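4. 一時置きの衣類とその言い方

4.1 問題の所在

一度着たが、まだ洗わない服をどこに置くか。この問いは家事の研究では小さい問題として扱われることが多く、洗濯と収納の二つの章の間に落ちてしまう傾向がある。洗濯の研究は洗う回数や水の量を調べ、収納の研究は棚や引き出しの使い方を調べる。しかし、多くの家庭では、服は引き出しから出て洗濯機に入るまでに、もう一つの段階を通る。本稿ではこの段階にある服を「一時置きの衣類」と呼ぶことにする。

筆者がこの段階に関心を持ったのは、言葉の問題からである。筆者の母語には、この状態の服を表す短い名詞がある。日本語では、調べた限りでは広く通じる一つの名詞は見つからず、話し手は「まだ着る服」「途中の服」「もう一回いける服」などの句を使って説明する。英語の話し手も同じように句で説明する場合が多かった。名前がないものは家の中で決まった場所を持ちにくいのではないか、というのが本節の出発点である。

調査はブレルケヴブリッジ（Brerkevbridge）、ティルクヴィル（Tirkville）、蒲田（Kamata）の三地域で行った。協力を得たのは合わせて168世帯で、各世帯には12週間にわたって記録用紙に記入してもらった。記録の対象となった衣類は1291点を超える。用紙は筆者が作ったもので、服の種類、置いた場所、置いた理由、次に動かした時の行き先を自由に書く形である。アスデール（Asdale）では予備調査だけを行い、その結果は用紙の改訂に使ったが、以下の分析には入れていない。

4.2 掛ける場所

置き場所として最も多く書かれたのは、椅子の背であった。次にドアの取っ手、洗面所のかご、ベッドの足元が続いた。専用のハンガーラックを持つ世帯もあったが、ラックの意味は世帯によって大きく違っていた。ある世帯ではラックは来客の上着のためのものであり、家族の服を掛けることは行儀が悪いとされる。別の世帯では、ラックは季節の服をしまう場所であり、家具と言うより壁のない押し入れのように使われている。 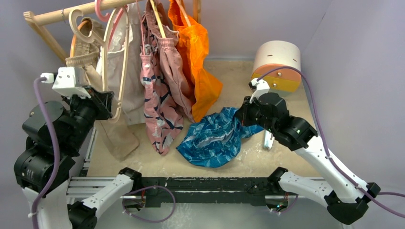 ラックを一時置きに使う世帯では、規則は口に出されないことが多い。面接の時に「決まりはありますか」と聞くと、ほとんどの人は「ありません」と答えた。しかし、続けて「では、ズボンを右の端に掛けてもいいですか」と聞くと、少し考えてから、それは困る、と言う人が多かった。右の端は翌朝に着るものの場所である、または、子どもの手が届く場所なので空けておく、という説明があとから出てくる。規則は、破られそうになった時に初めて言葉になる。この点は台所の道具の置き方についての先行研究の指摘とも一致する。

ハンガーを使うかどうかも、状態を示す印として働いていた。ハンガーに掛けた服は「まだきれい」であり、ハンガーなしで直接かけた服は「次に洗うかもしれない」ものである、という区別が三地域のすべてで報告された。ただし蒲田の世帯では、ハンガーの種類による区別も見られた。店でもらった細いハンガーは一時置き用、自分で買った厚いハンガーは収納用である。この区別をほかの家族が知っているかどうかを尋ねたところ、知っているはずだ、という答えと、たぶん知らない、という答えに分かれた。同じ世帯の中で答えが分かれた例もある。

4.3 重なりと順序

置き場所の次に問題になるのは、重なりである。一時置きの衣類は、毎日少しずつ増え、ある日にまとめて減る。増える時は一点ずつなので、置く人はほとんど注意を払わない。減る時は、洗濯の日や来客の前など、外からの理由があることが多い。そのため、山の下の方にある服は、本人が思っているより長くそこにある。記録用紙を見て「これがまだここにあるとは思わなかった」と書き加えた回答者もいた。

筆者は初め、重なりの順序は着た順序とだいたい同じであると予想していた。しかし、記録はこの予想を支持しなかった。人は必要な服を取り出すために上の服を一度どかし、戻す時には元の順序を守らない。その結果、順序から時間を読むことは難しくなる。ティルクヴィルのある世帯では、上から取るのが面倒なので横から引き抜く、という方法が家族全員に共有されており、山は崩れやすいが、下の服にも手が届くようになっていた。

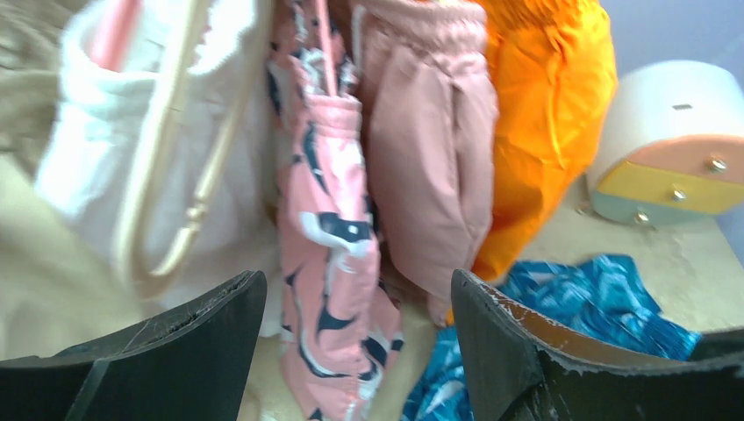

家族の中で、山の見え方が同じでないことも分かった。服を置いた本人は、一部が見えるだけでその服が何かを知っている。ほかの家族は、色と手ざわりの印象だけで判断しなければならない。上の写真のように、ベージュまたはカーキ色の布に白いふわふわした服が一部重なっている場合、目が先に行くのは白い方であり、奥の布は服の種類まで言うのが難しい。面接でも、家族の服について尋ねられた人は「白いもの」「茶色っぽいもの」のような言い方をよく使い、「セーター」「シャツ」のような種類の名前は、自分の服について話す時の方に多かった。つまり、服の名前の細かさは、その服を管理する責任の大きさと関係があると考えられる。

この観察は、洗濯の分担を考える上でも意味がある。洗濯の担当者が自分以外の家族の服を山から選ぶ時、種類が分からなければ、洗い方も分からない。そこで担当者は持ち主に尋ねるか、全部を同じ方法で洗うか、またはその服を残す。第三の方法が選ばれると、服は山に残り、持ち主は「洗われなかった」と感じ、担当者は「出されなかった」と感じる。両方の説明はそれぞれ正しいので、話し合いは長くなりやすい。ブレルケヴブリッジの面接では、この種の食い違いについて夫婦が調査者の前で議論を始めたことがあり、録音の一部は文字にしないことにした。

4.4 柄と汚れの判断

服を一時置きにするか、すぐに洗うかの判断には、汚れが見えるかどうかが大きく影響する。記入された理由を筆者は8種類に分けた。「汚れが見えない」「においがない」「短い時間だけ着た」「外に出なかった」「洗うと傷む」「あした着る」「ほかに場所がない」「理由なし」である。一点の服に二つ以上の理由が書かれた場合は、最初に書かれたものを採用した。この方法には問題もある。最初に書かれた理由が最も強い理由であるとは限らないからである。分類の見直しは今後の課題としたい。

この中で、「汚れが見えない」という理由は、無地の淡い色の服よりも、柄のある服に多く書かれる傾向があった。柄が細かく密であれば、小さいしみは柄の一部のように見える。面接の時、回答者の中には、柄物は便利だと積極的に言う人と、柄物は信用できないと言う人がいた。前者は柄を、洗う回数を減らすための道具と考えており、後者は、見えない汚れがあるかもしれないので早めに洗うと言う。同じ性質から反対の行動が出てくるので、柄の有無だけで洗濯の回数を予測することはできない。

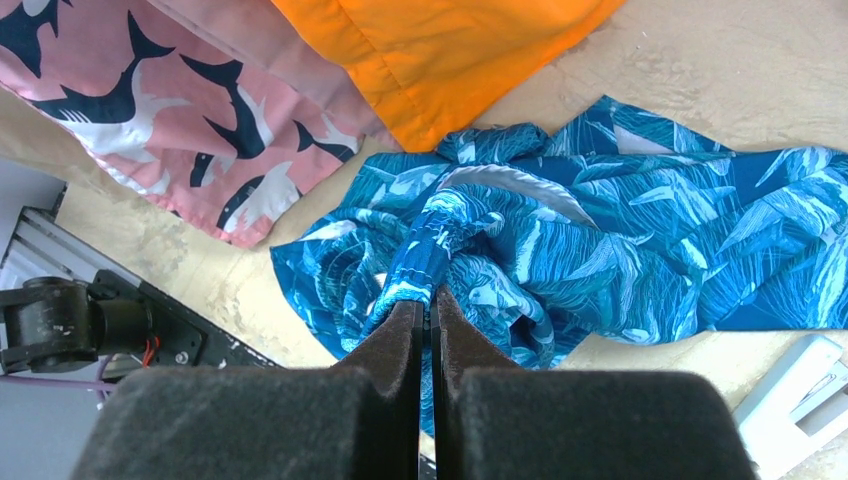 図1　葉の模様が密に入った青い衣類。しわが寄り、ベージュ色の面に置かれた状態。

しわについても似たことが言える。無地の服ではしわは影としてはっきり見えるが、柄が密な服では、しわと模様の線を区別しにくい。しわがあまり気にならない服は、たたまれる機会も少ない。一時置きの間にたたまれた服は記録の中では少数であり、その大部分は無地の服であった。たたむことは次にまた着るという意思の表れであると筆者は考えていたが、回答者の説明はもっと簡単で、たたまないと場所を取るから、というものであった。

また、季節による差も無視できない。南国風の柄の服は、夏の間は一時置きの山に入るが、涼しくなると、洗わないまま着る機会を失うことがある。筆者はこれを「季節に取り残された服」と呼んだが、用紙の改訂の時に、回答者に分かりにくいという意見があり、「もう着ない時期の服」に直した。一月に行った追加の面接では、夏の服がまだ椅子にかかっていると答えた世帯もあった。片づけない理由を聞くと、洗ってからしまいたいが、一点だけのために洗濯機を動かしたくない、という答えであった。

4.5 別の見方

以上の結果を、筆者は「名前がないために場所が決まらない」という考えに沿って説明してきた。しかし、調査の終わりに各地域で開いた報告会では、この説明に対する異論も出された。特に蒲田での報告会では、発表のあとの話し合いが予定の時間より長くなり、用紙の作り方そのものについても質問があった。次に引くのは、その時に書き取った発言である。

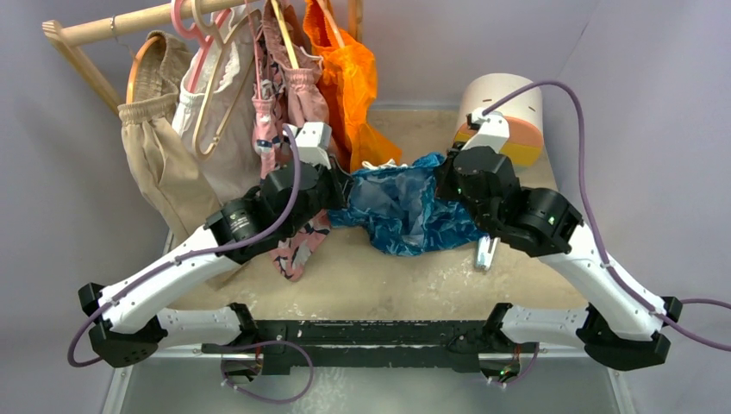

名前がないから場所がないと言うけれど、うちでは逆です、という発言があった。場所は昔から決まっていて、廊下の椅子です。だから名前がいらないんです。「椅子のを洗っておいて」と言えば、家の者はみんな分かります。先生の用紙には服の名前を書く欄がありましたが、私はいつもそこで困りました。うちの言い方では、あれは全部「椅子の」ですから。

この発言は、筆者の仮説を弱める材料として受け取る必要がある。場所の名前が服の状態の名前の代わりになっているのであれば、名詞の有無だけを調べても、家庭の中の言葉の働きは見えない。記録用紙を読み直すと、種類の欄に「かごの」「ドアの」と書かれた例が三地域のいずれにもあった。筆者は初めこれを記入の誤りと考え、置き場所の欄に移して集計していた。現在はこの処理を取り消し、元の記入のまま分析する作業を進めている。

ただし、場所の名前による言い方が通じるのは、置き場所が一つに決まっている世帯に限られる可能性がある。置き場所が複数ある世帯では、「椅子の」という言い方に対して「どちらの椅子か」と聞き返す会話が報告されている。また、引っ越しや家具の買い替えで椅子がなくなったあとも、同じ言い方が残っている世帯がティルクヴィルにあった。その世帯では、服は現在は棚の上に置かれているが、家族は今でも「椅子の」と呼んでいる。この場合、言葉はすでに場所を離れ、状態の名前になりつつあると見ることができる。このような変化がどのくらいの期間で起こるかについては、今回の記録期間では確かめることができなかった。次節では、同じ世帯の洗濯の記録を用いて、服が一時置きを離れる時の条件を検討する。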